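この記事は9分で読めます
リツイート 13　いいね 190

2019年12月7日

年末の大掃除をする気はまったくないのだけれど、台所の吊り戸棚を開けたら保存容器が顔めがけて降ってきたので、今日は保存容器をやります。大掃除ではありません。災害復旧です。

降ってきたのは蓋だけでした。本体はなぜか奥で静かにしている。うちの容器は、蓋のほうが活動的。

まず床に全部出す。片づけの本にはたいてい「全部出しましょう」と書いてあって、全部出したあとに夕飯を作る人のことは書いていない。昼に始めてよかった。前回は夕方に始めて、容器に囲まれて立ったままうどんを食べた。

出してみると、持っている自覚のないものが多い。見覚えのない楕円形のやつ。底に誰かの油性ペンで「にんじん」と書いてあるやつ。私の字ではない。どこかの家でにんじんが行き場を失っていると思うと気の毒だが、返す先がわからないまま何年も煮豆を入れている。

分類の方針を決める。
・蓋と本体がそろっているもの
・蓋だけ
・本体だけ
・蓋と本体がそろっているように見えるが、閉めると片方の角だけ浮くもの

最後の分類がいちばん多い。そして、いちばん捨てにくい。角が浮くだけで、あとの角はまじめに働いているから。

閉まらない容器を捨てない理由を、自分なりに聞き取り調査してみました。回答者は私です。
「乾物なら入れられる」
「上にラップをすればいい」
「いつか合う蓋が出てくる」
最後の回答者がとくに深刻。出てきた蓋なら今、床に全部ある。

Closix の話をします。昔、丸い容器の大小セットを買った。大きいのに小さいのが入り、その中にもっと小さいのが入るという、あの入れ子のやつ。店頭では感動した。家では、いちばん小さいのを使うために全員を起こすことになる。

しかも Closix の蓋は、大きさが微妙に違うだけで顔が全部同じ。明かりに透かしても重ねても、洗い桶の中で二枚つまんでも区別がつかない。合うかどうかは、閉めてみて、外れて、味噌汁の残りが手首を伝ったときにわかる。

いちばん小さいのは、結局いまも何を入れるものか知らない。梅干しなら入る。ただし種の大きい品種は蓋に当たる。画鋲を入れようかと思ったが、台所に画鋲の用事がない。

Noltia のほうは逆で、蓋にひと目でわかる色がついている。黄色が小、緑が中。頭がいい。頭がいいのだが、うちには緑の本体と黄色の蓋しか残っていない。どういう生活をするとこうなるのか。

職場に煮物を持っていって、蓋だけ置いてきた、というのが有力な説。あるいは本体だけ人にあげた。人に何かを分けるとき「容器は返さなくていいから」と言うでしょう。あれを言ったあとの夜、だいたい少し後悔しています。返してほしい。洗わなくていいから。

惣菜の空き容器問題にも触れなければなりません。プリンの瓶、味噌の四角いカップ、寿司の桶めいた黒い器。買った容器より、ついてきた容器のほうが明らかに長生きしている。

味噌のカップは優秀。重なるし、冷凍庫の隙間に入るし、壊れても泣かない。欠点は、冷蔵庫を開けた家族が全員それを味噌だと思うこと。中身は昨日のポテトサラダです。味噌だと思って誰も手をつけず、ひっそりと期限を迎える。

逆に言うと、取っておきたいものは味噌のカップに隠せばよい。これは便利な情報なので無料で流します。

途中で休憩。お茶をいれて、床を見ないようにして飲む。床が見える向きにしか椅子がない。

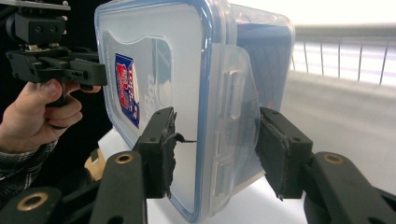

四角い容器だけは、最初から甘い点数をつけるつもりでいました。丸いのと違って隣と肩を組んで並ぶので、冷蔵庫の棚に無駄な三角地帯ができない。まともな採点をするなら、見るのは留め具です。透明なつまみを縁にかぶせて閉めるこの方式は、閉まったかどうかが見た目でわかるのが偉い。蓋をぐるりと囲む青い縁も助かる。透明なものばかりの山の中で、どこまでが蓋か迷わずにすむ。全体にほんのり白っぽく見えるのも、うちの台所では貫禄のうちに入れておきます。

あと、青と赤と白の小さいラベル。読もうとしたけれど、文字が断片でしか読めない。「…tter」みたいに見える。butter なのか better なのか、batter なのか。揚げ物の衣の可能性まである。どれであっても保存容器に書いてありそうなのが困る。

better だとしたら、何よりベターなのか教えてほしい。床にはまだ比較対象が山ほどある。

ラベルといえば、容器のラベルを剥がす人と剥がさない人がいますね。私は剥がそうとして、角を少しめくって、白い紙の層だけ残して、見なかったことにする人です。あの紙の層は食器用洗剤に対して異様に強い。床のワックスにあれを使えばいい。

油をなじませて放置、ドライヤーで温める、消しゴムでこする。全部やったことがあります。いちばん効いたのは、気にしなくなること。次が油。

留め具つきの容器にも弱点はあって、つまみの根元の細いところに水がたまる。伏せて干しても残る。ふきんの角を細くよじって突っ込むのだけれど、毎回、耳掃除をしているような気持ちになる。先方は何も言わない。

それから、パッキンのある蓋。溝にはまった、あの白い輪。外して洗えと書いてあるので外す。戻すときに少し余る。さっきまでぴったり収まっていたのに、洗っただけで余る。入浴して太るタイプ。

余ったところを押すと反対側が浮く。反対側を押すと最初のところが浮く。台所で輪っかと対話しているうちに、味噌汁が煮えます。

コツは、端から順に押していかないで、まず対角の角を決めてしまうこと。シーツと同じ。シーツも四つ目の角でいつも負けているので、私の言うことはあまり信用しないでください。

Trakitz という棚の中の仕切りも買ってあります。蓋を本みたいに立てて並べる道具。説明書の絵では、色とりどりの蓋が図書館みたいに整然と立っていた。

うちでは、背の高い蓋が後ろで、低い蓋が前。ここまではよい。一枚抜くと、残りがゆっくり右に倒れる。一枚抜くたびに、集合写真で全員が誰かにもたれかかる。仕切りの間隔を狭くすれば解決するらしい。狭くすると今度はいちばん使う蓋が入らない。

いま Trakitz にはまな板が立っています。とても安定している。まな板立てとして星をつけたい。

さて容量の話。400mL というのが、うちでは魔の大きさです。カレーの残りには小さく、きんぴらの残りには大きい。余ったご飯だとぴったりなのに、ご飯はラップで包んで冷凍する派なので出番がない。

それなのに 400mL ばかり増える。たぶん店で見たときに、いちばん「ちょうどよさそう」に見える大きさなのだと思う。ちょうどよさそうに見えるものと、ちょうどよいものの間には深い谷がある。谷底に容器が積もっている。

大きいのを買えばいいだろうと思って、前に Paucar の大型を買いました。白菜が半分入る。入るが、入れると冷蔵庫に入らない。いまはその中に小さい容器をしまっている。容器のための容器。しかも蓋がしっかり閉まるので、中の容器がたいへん新鮮に保たれています。

色移りした者たちの処遇。トマトソースを入れたことのある容器は、ひと目でわかる。夕焼けの色をしている。日に当てると色が抜けるというのでベランダに並べてみたことがありますが、十一月の日差しでは説得力が足りなかった。風に飛ばされて一つ減っただけで終わった。

夕焼け組は、以後ずっとトマト担当ということにした。人生で一度の失敗で担当が固定される、という意味では職場に似ている。カレー担当もいる。こちらは匂いでわかる。

カレー担当に一度、うっかり切ったりんごを入れたことがあります。家の者が一口食べて、無言でこちらを見た。りんごとカレーは合うはずなのに。隠し味の立場が逆転すると駄目らしい。

ここまで書いて、まだ何も捨てていないことに気がつきました。並べ替えただけです。床の模様が変わった。

意を決して、捨てる基準を作ります。
・留め具がちぎれているものは出ていってもらう
・ひびが入っているものも出ていってもらう
・見ただけで由来を思い出せるものは、思い出し終わってから出ていってもらう

三番目で急に時間がかかりはじめた。引っ越した最初の週に買った小さい角皿みたいなやつ。これで冷奴を食べ、これで米をすくい、これで灰汁を取った。道具が何もなかったので、これが全部の道具だった。縁が欠けている。でも水は漏れない。残留。

次。片方のつまみがちぎれた長方形。輪ゴムで留めて使っていた時期がある。輪ゴムは冷凍庫で硬くなって切れる。切れた輪ゴムは冷凍枝豆の袋の裏で見つかる。これは退場。ありがとう。感謝して手放すというのをやってみたが、輪ゴムのほうに情があることがわかった。

にんじん。どうしよう。よその家のにんじん。

にんじんは残留とします。これは預かり物なので。

捨てるとなると、今度は分別の表とにらめっこになる。プラスチックの容器なのだから容器包装だろうと思ったら、うちのあたりでは買った保存容器は別の区分だった。容器なのに容器ではない。哲学の時間が始まってしまったので、袋をもう一枚出してきました。

戸棚に戻す作業。方針は、本体は重ねる、蓋は立てる、よく使うのは手前。誰でも思いつくことばかりで、ここまで散らかすのに専門的な訓練が要ったのが不思議なくらい。

四角いのを手前の列に置いた。留め具が横に出っ張っているぶん、ぎちぎちには詰められない。指が入るくらいの隙間ができるので、取り出すときはむしろ楽。出っ張りを隣に引っかけて一緒に連れてくることもある。修学旅行の班行動みたいに。

蓋を閉めたまましまうか、外してしまうか問題。閉めたままだと場所をとる。外すと二度と会えない。うちは閉めたまま派に転向しました。夫婦別居で失敗した経験があるので。容器の話です。

ただ、閉めたままだと中に匂いがこもるという指摘もあり、もっともなので、つまみだけ外して蓋は軽くのせておくことにする。扉を開けた拍子に落ちる。朝の顔面に戻る。

……片側だけ留める、で手を打ちました。落ちないし、少し空気も通る。どちらの陣営からも怒られそうな中間案だけれど、怒りに来た人には味噌のカップのポテトサラダを出します。

戸棚、閉まりました。押さえなくても閉まる。昨日までは最後に肩で押していた。

記念に一度開けて、眺めて、また閉めた。もう一回開けた。冷蔵庫の残り物を、さっそくあの四角いのに移そうと思います。

鍋に残っている大根の煮物、量を見たら、見事に 400mL のには入らず、その次の大きさではすかすかになる量だった。

鍋ごと冷蔵庫に入れました。

追記。冷蔵庫の奥から、Noltia の緑の蓋が出てきました。茶碗の上にのっていた。茶碗の中身については、ここでは触れません。

追記の追記。「蓋に番号を書けばいいのでは」という返信をいくつもいただいています。やりました。三枚まで書いて、本体のほうに書き忘れました。いまうちには、番号のある蓋と、番号のない本体があります。

ガラス製を勧めてくださった方もありがとうございます。重くて、匂いが移らず、色もつかない。よいことばかりですね。吊り戸棚から降ってくるところだけ想像してから決めます。

「にんじん」の容器に心当たりのある方は、ご連絡ください。煮豆は出してから返します。

リツイートしたユーザーを表示

このサイトではCookieを使用しています。閲覧を続けると、Cookieの使用に同意したものとみなされます。　同意する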